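Sunmont furniture deposit fraud

The Sunmont furniture deposit fraud was an advance-payment scheme run through a false online shop trading as Walell. Buyers in Hokstead and Sunmont paid deposits for sofas by bank transfer.

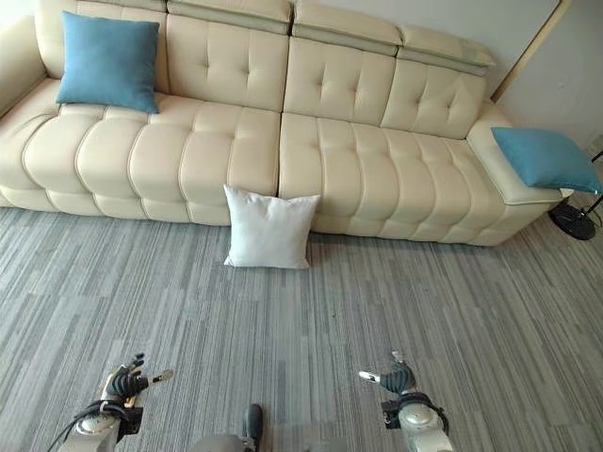
Police in Hokstead received the first complaint in June and linked 39 payments to 2 bank accounts. Both accounts had been opened with stolen identity papers - a method also used in the earlier Jaiswal case.

Deposits were set at 20 per cent of the listed price, with the balance due on delivery.
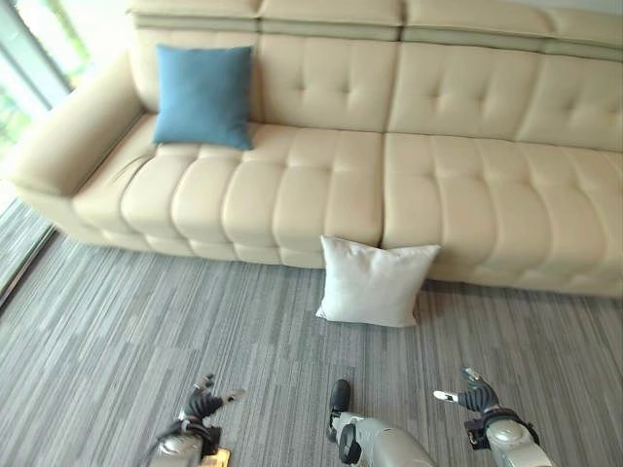
Outcome

Four people were charged with fraud. The shop's website was taken offline.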